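Handling and Automation, Unit 8: Comparing End Effectors
Handout for the practical. Last revised 30 August 2018.

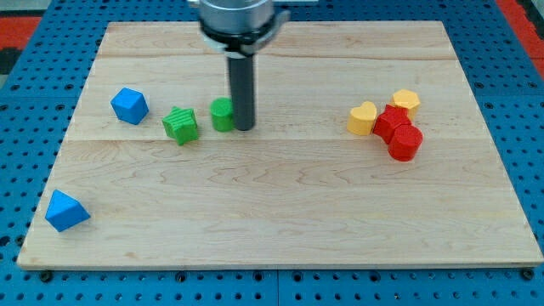
Read this before you come to the lab. The practical compares a single round finger, used for pushing, with the Kornberg parallel gripper, used for picking. Both are run on the same arm with the same controller, so that any difference you find should come from the tool and the way you command it.

1. Why push at all

A gripper that closes has to know where the part is and which way it is turned. A finger only has to get behind the part. It cannot lift anything and it cannot stack, but there are no jaws to line up and little to break. For sorting flat work on a table it is often enough.

The cost is that you lose hold of the part. A cylinder pushed off centre will slide away to one side. A cube turns until a face lies against the finger, then tends to turn again. Stars are awkward because the finger can settle in the notch between two points, and then the part follows well in one direction and badly in the others. Write down which shapes you had to push more than once.

2. Setting up

The board must be screwed down to the pegboard before the arm is enabled. Check the screws by hand. If the board moves, your calibration is worthless and you will have to start again.

Fit the finger and run the height routine from the Kaczorowski controller. The tip should clear the wood without touching it. Too high and it rides over the chamfer on the older blocks; too low and it marks the surface. Use the feeler gauge - do not judge the gap by eye.

Set the speed limit to 3000 mm/min for all runs. Last March two groups used different limits and their results could not be compared.

3. Tasks

Task A. Bring blocks of the same colour together. Any order.
Task B. Separate a red block from a yellow one that it is touching, moving the yellow one as little as you can.
Task C. Move one named block to a corner of the board without disturbing the rest.

Do all the tasks with the finger first, then change over and repeat them with the parallel gripper. Put the blocks back to the starting layout on the Warville sheet each time. Nearly all the bad data we get comes from a careless reset.

With the parallel gripper, Task B may need a push before you can grip, as the jaws need room on both sides. This is allowed. Log it as a push.

4. What to hand in

The run log, a table of times and failed attempts for each tool, and 2 pages of discussion. Say which tool you would choose for each task and what you would change about it. Groups using the Kallitz arm should note the firmware version, as the older one rounds the tool offset.

Reading for next time: sections on friction and contact in the course notes.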